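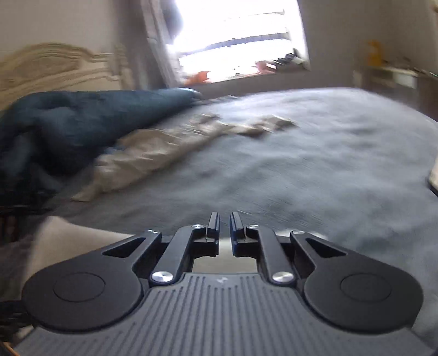
The bedroom in the morning, bed not yet made.

Gallery: The Bedroom

March 22, 2023

We are slowly working through the apartment on Gillies Street, one room at a time, and the bedroom came up next. Click on either one for the larger size.

The room gets plenty of light, and that helps when you are trying to tell navy socks from black ones. We left the bed as it was at first and brought the clothes in from the hall closet. Later the covers got pulled straight enough to fold on. A bed is the best folding table we have. The kitchen table is the right height but too narrow for a sweater with its arms out.

The Zoltmont dresser has been promised to us for April. It was ordered in the fall, and the store has moved the date twice. Until it comes, everything that would go in a drawer is living on shelves, in bags, or in a pile. The piles are the reason we started.

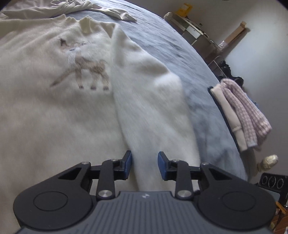 Sweaters go face up first, sleeves out to the sides, so any loose threads or missing buttons show before they are put away. Then the sleeves come in over the back and the bottom folds up to the collar. Knits with embroidery get folded with the design on the inside. We have snagged enough of them on zippers to know better now. Small things and towels are stacked as they are finished, and the dark clothes wait for their own turn at the end.

Anything too small goes in a bag for the clothing swap at the Piterard center. They take clean clothes in any size and ask that the pockets be emptied. Coats are kept back until the weather settles — we packed them too early last year and had to dig them out again.

For storage we use flat boxes from Hodar, the kind that slide under a bed frame. Two of them hold the heavy sweaters. A third would fit, but that space is spoken for by the spare blankets.

Still to do in this room: the closet rod, the curtain hem on the street side, and the box of cords that came with us from the last place and has not been opened. The hallway is next, and its pictures will get a page of their own when the coat hooks are up.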